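Volthorpe House Newsletter
May 22, 2026

Two small bins on the table: how we sort bottles now

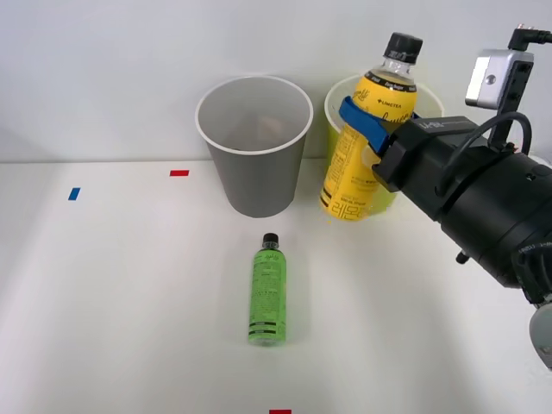

Since February we have a new habit in the shared kitchen on the second floor, and several readers of this newsletter asked me to write down how it works. I am glad to do it. I also made many mistakes with the bottles in the beginning, so please do not take my advice as coming from an expert. I am only the person who empties the bins most often.

The idea is simple. We have one gray bin and one yellow-green bin, both round and wider at the top than at the bottom. Gray is for what goes to the general trash. Yellow-green is for drink bottles that can be recycled. We chose a light color for the second one so that a person who comes in tired at night can still find it. Before this we had one big bag hanging on the door, and everything went inside together, the tea bags and the bottles and sometimes also the forks. I have rescued many forks.

First, about liquid. This is the point where I must be a little strict. A bottle with tea or juice still in it should not go in any bin. The liquid comes out when other bottles fall on it, then the bottom of the bin becomes sticky, and after that the ants arrive. If you don't want to finish your drink, please pour it in the sink and let the water run for a moment. If you do want to finish it, put the cap back and keep it in the refrigerator with your room number. A bottle which stays on the table without any number will be poured out in the evening.

Lemon tea, I must say, is the most difficult. It has sugar and it dries like glue. Milk coffee is also bad but mostly for the nose. For these two, please rinse the bottle two times with cold water. You don't need soap.

Then comes the label. In my country we learned in school to remove it always, and I see that many people here never did it in their life. The rule depends on who collects the bottles. Our collection is done by Sadovitz, and on their sheet it is written that a plastic sleeve should be taken off when it comes off easily. Many sleeves have a line of small holes on the side, and you can pull there with your nail. If it has no such line, or if it is a paper label with strong glue, leave it. Please don't use the good kitchen knife for cutting labels. The knife became dull in one month, and also I was worried for your fingers.

The sleeve itself goes in the gray bin. I know it looks like plastic and it is plastic, but Sadovitz does not take the thin film. I wrote to them to be sure.

The cap is a question which made a long discussion at our last house meeting. One half of the house wanted to collect the caps in a jar, the other half wanted them on the bottle. The answer from the sheet is: press the bottle flat, then put the cap back on. When the cap is on, the air can't come in again and the bottle stays flat. I tried both ways at home with the same kind of bottle and the difference is quite big. With the cap on, I could put many more in the small bin before it was full.

To press it flat, lay the bottle on its side on the table and push with your palm from the bottom to the neck. Do it over the sink if you are not sure that it is empty. For the thick bottles I use my foot, on the floor, with a shoe.

What about glass? Glass bottles do not go in either of the two bins. They should be carried down to the blue crate next to the bicycle room. Some neighbors leave them on the window sill "for later," and last winter we had 33 of them standing there. I carried them all down in one afternoon and my arms were tired until the next day.

Now some words about the size of the bins. They are small, and a few of you have complained about it. I understand the complaint, but I like them small. A big bin is emptied when somebody can't stand the smell anymore. A small one is full quickly, so it is emptied often, and it is also light enough for everybody to carry. When the yellow-green one is full, take it down to the large Sadovitz container in the yard and bring it back the same evening. When the gray one is full, tie the bag, take it down, and put a new bag from the drawer under the microwave. If you take the last bag from the roll, please write it on the list on the refrigerator.

Once every week the bins should be washed inside with warm water and a little dish soap, and then dried upside down on the balcony. Please don't use bleach. Somebody did it with our old bucket and the color became spotted, and the smell was in the kitchen for a long time. For old stains on the inner wall I use baking soda on a wet sponge, and I wait ten minutes before I wipe.

The table should also stay clean. You may put your bottle there while you rinse another one, this is no problem. But it is the same table where we roll dough and cut vegetables, so wipe it when you have finished. The cloth for the table is the one with blue stripes. The gray cloth is for the floor only.

I want to mention the deposit also. For bottles with a deposit mark you can get money back at the machine in the Mohamedi grocery store on the corner. We keep a paper bag for these behind the kitchen door. The money goes to the house coffee, and so far this year we have 40 dollars from it. Imported drinks usually don't have the mark, so the machine pushes them out again, and they belong in the yellow-green bin like all others. Please look at the label before you take it off, because without the label the machine can't read anything. I learned this with a full bag and a line of people behind me.

The third floor has asked if they can have the same two bins. The answer is yes. We still have one pair in the storage room, not used, and the key is with the office. The people in the Dirnbridge building across the yard have asked too, but for them we would need to order more, so I will write again when I know the price.

If you have a bottle and you don't know where it should go, leave it rinsed next to the sink with a small note. I pass through the kitchen every evening after dinner and I will put it in the right place.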